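About Flavine

Flavine is a travel careers company. We help people find work in hotels, tour operations, cruise lines and ground transportation, and we help the employers in those fields keep the people they hire. We are based in Abernathy and have been in business for 22 years.

What we do

Most of our work falls under two headings. The first is recruitment. Employers come to us with openings, from front desk and reservations jobs up to regional management, and we put forward candidates we have met and talked with. We do not send out stacks of resumes. A typical shortlist has three or four names on it.

The second is training. Our program is called Sundovum, and it runs for 11 weeks. It is meant for people who already work in travel and want to move into a supervisor or manager job. Most of them keep working full time while they take it, so classes are held in the evening and recorded for anyone on a late shift. The program covers budgets, scheduling, handling complaints, hiring, and the parts of employment law that a new manager is likely to run into.

Last year 316 people completed Sundovum. Some came from large hotel groups, and a good number came from small family businesses that had never paid for outside training before. 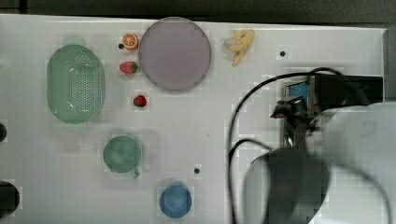 Toy strawberries, a plate and a green colander on a white tabletop.

How we started

The company began as a two-desk staffing office that supplied seasonal workers to hotels near the airport. Every spring we placed the same people in the same jobs, and every fall they were let go. Many of them were good enough to run a department, but there was no clear way up, and the ones who asked about promotion were often told to get a degree first.

We wrote the first version of the Sundovum course for those workers. It was a binder of handouts and a room above a print shop. Three hotels agreed to send staff and to look at the graduates first when a supervisor job opened. Two of those hotels are still clients.

Who we work with

We now have 70 employer partners. They include independent hotels, coach companies, tour operators and a handful of travel agencies. Stondel, a coach and rail tour operator, has been with us the longest outside the hotel business and offers paid placements each January, when its planning team is getting the summer routes ready.

Partners agree to a short list of terms. They publish the pay range for every job they list with us. They give training students their schedules at least two weeks ahead. They interview any graduate who meets the posted requirements. We review these terms with each partner once a year, and we have ended agreements where they were not being kept. 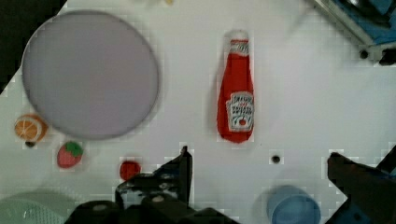
Not everyone who comes to us has a travel background, and we keep a part of the program open for them. The six-week introductory course is for people coming from retail, restaurants, health care or raising a family, and it has no entry requirements beyond a short interview. We start from what people know already. Someone who has set out a plate and a ketchup bottle for a table of tired kids has done a version of guest service, and the course spends its first two weeks putting work like that into terms an employer will recognize on an application. After that, students choose hotels, tours or transportation and spend the last four weeks on that track.

Fees and funding

Candidates never pay us for recruitment. Employers pay a fee when they hire. Sundovum tuition is usually covered by the student's employer — about a quarter of places are paid for from our own bursary fund, which is open to anyone working in travel whose employer will not contribute. The introductory course is free.

Our office

We have one office, in downtown Abernathy, with two classrooms and a small library that current and past students can use on weekdays. The building is accessible by elevator from the parking level. Visitors are welcome, but please call ahead if you want to speak with a recruiter, as they are often out visiting employers.

Applications for the next Sundovum group close on Tue 22 September. Forms are available at the front desk or by mail on request, and we reply to every application, including the ones we turn down.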